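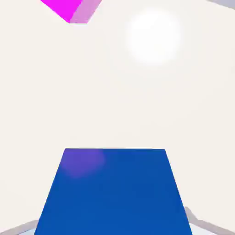
A pale cream surface and a magenta block, in a computer rendering.

The Long Life of Off-White

Why so many American walls end up the same color, and why picking that color takes so long

December 17, 2019

The paint counter at Maritz, a hardware store in the middle of Veswood, opens before the rest of the shop does. Contractors come in by the side door and order from memory. By midmorning they are gone and the homeowners arrive, and the homeowners do not order from memory. They stand in front of the rack.

Joni Huttunen has mixed paint there since she was 22. She keeps a binder under the counter with a page for every custom color the store has made, each with a thumbprint-size dab of the dried paint and the formula written next to it. The binder has 886 pages. Most of them, as you turn through it, are white.

"People think I'm going to show them a rainbow," she said. "It's oatmeal. It's page after page of oatmeal."

Strictly speaking, there is very little white paint on American walls. What most of us call white is white base with small amounts of something else in it: yellow oxide, raw umber, a touch of black, sometimes red. A gallon of a common cream may hold less colorant than you would put cream in your coffee. Take that little bit away and the wall looks like the inside of a refrigerator. Put in a bit too much and it looks like a manila folder.

The store sells a line called Kozma, which comes in 50 off-whites. Huttunen says that when she started she could not tell most of them apart. Now she can sort the chips with the names covered, although she does better in the morning than in the afternoon, when the sun has moved around to the parking lot side and everything picks up the color of the cars.

How white got dirty

Before ready-mixed paint, a lot of interior walls were coated in whitewash, made from slaked lime and water. It was cheap, it went on with a wide brush, and it needed doing again every year or two. Fresh lime wash is quite a bright white. It did not stay that way in a house heated with wood or coal and lit with oil. Walls turned yellow near the lamps and gray above the stove.

Oil paint made with white lead lasted longer, but linseed oil yellows as it ages, especially in rooms that don't get much light. A parlor painted white would be cream before long whether the owners wanted cream or not. Painters knew this, and plenty of them tinted the paint at the start so the change would be harder to see. A small dose of blue or black would fight the yellow. A small dose of ocher would go along with it.

Titanium dioxide changed the job. It came into commercial use in the early twentieth century, and over the following decades it replaced lead as the main white pigment. It is very bright, it covers well and it is not poisonous the way lead is. Lead paint was banned for household use in the United States in 1978, but by then most wall paint had gone over to titanium years before.

So for the first time, people could have a truly white wall that stayed white. A great many of them looked at it and asked for cream.

Some of that was habit. Some of it was practical. Bright white shows fingerprints, it shows where the drywall was patched, and it shows every place where the trim doesn't quite meet. Landlords found that a slightly tan white hid wear between tenants, and that if they used the same one in every unit they could touch up a scuff without repainting the room. Builders found much the same thing. If you grew up in an apartment in this country, there is a good chance you grew up inside some version of that landlord's beige.

What light does to it

A pale color has very little color of its own, so it borrows. This is the fact behind nearly every unhappy return trip to the paint counter. A cream wall across from a big lawn will look faintly green in June. The same wall in January, with snow on the ground, may look almost blue. A red rug puts pink along the baseboards. Oak floors turn the lower third of a room yellow.

Huttunen asks customers three things: which way the windows face, what is on the floor, and what kind of bulbs they use. The last one gives people trouble. Bulbs are sold by color temperature, measured in kelvins, and the lower the number the more yellow the light. Many households have a mix without meaning to, since a bulb burns out and gets replaced by whatever is in the closet. Two lamps on the same wall can make it look like two paints.

One couple came in four times over a hallway. They had painted it a Kozma off-white with some gray in it, and one end of the hall looked lavender. They tried a warmer one, and that looked lavender too, only less. On the fourth visit the husband mentioned the front door, which they had painted plum the summer before and liked very much. It was bouncing down the hall every afternoon. They kept the door. They also kept the hall, in the end, since by then they had run out of weekends.

Shine matters as well. A flat finish scatters light in every direction and keeps the color fairly even. Satin and semigloss send some of it straight back, so the wall has a bright patch near the window or the lamp and looks deeper everywhere else. People who choose a color from a flat chip and then buy it in satin for the kitchen, which is the sensible thing to put in a kitchen, often think the store has made a mistake. Huttunen used to argue. Now she paints a dab on a card and blows a hair dryer on it.

The names

Off-whites are sold by name because there isn't much else to sell them by. Dairy products are well covered. So are shells, linens, grains and types of stone. The names do real work, in that people will take home a color called something like Warm Biscuit and leave behind its neighbor with a chillier name, even when the two would be hard to tell apart on a ceiling.

Maritz's binder is more blunt. The custom colors are filed under the customer's last name and the room, or whatever was on the thing the customer brought in to be matched. There is a Back Stairs, a Dentist, a Dentist Lighter. There is one called Piano Key, matched to an actual key that a man unscrewed from an upright and carried in wrapped in a sock. There is one labeled only No.

Matching is done by a machine now, in most cases. A small device reads the sample and hands the numbers to a program, and the program suggests a formula. The one at Maritz is called Fostudo, and Huttunen likes it for strong colors. Give it a barn red or a navy and it lands close on the first try. It is less sure of itself with pale ones. The amounts are so small that the dispenser can hardly deliver them, and being off by one squirt is enough to turn a cream peach. For those she still mixes a quart, dries a dab, holds it next to the sample at the door, and goes back and adds a little.

Old plaster is the hardest. It has usually been painted many times, and the layer the customer loves has been yellowing behind a picture frame for decades. She once spent most of a day on a chip from a farmhouse dining room. When she got it right, the customer said it looked dingy.

Buying less paint

The advice that painters and store clerks give on this subject is fairly steady, and most of it comes down to going slower.

Do not choose from the little chip. Get a sample jar and paint a piece of poster board, two coats, right out to the edges. Leave a border of nothing around it if you are going to tape it over an existing color, or the old wall will throw off your eye. Move the board around for a few days. Look at it at 8 in the morning and again after dark with the lamps on, and put it flat against the wall when you do it. A board lying on a table catches ceiling light and will look paler than the wall ever will.

Look at it beside the things that are staying. Trim is the main one. A cream wall next to bright white trim looks a good deal yellower than the same cream next to soft white trim, and a lot of people who think they picked the wrong wall color have only noticed their baseboards for the first time.

Hold it next to a sheet of printer paper. This is a good way to find out which direction an off-white leans. Set against something close to neutral, the pink ones look pink and the green ones look green, and you can decide if you mind.

Write down what you bought. Color name, brand, finish, room and date, on a piece of tape inside the switch plate cover or on the lid of the can. Lids get rusty, so the switch plate is better. Huttunen says she gets 7 or 8 calls in a busy week from people who need to touch up a wall and can tell her only that it is white. She asks them to cut out a piece about as big as a quarter from somewhere it won't show, behind the refrigerator or inside a closet, and bring it in.

Her own living room is a Kozma off-white with a bit of green in it that she has used in three different houses. It looked best in the second one, which had windows on the north side and a maple out front. The current place gets full western sun, and for an hour before supper the walls go the color of butter. She has a sample board for a grayer one leaning in the hallway. It has been there since January.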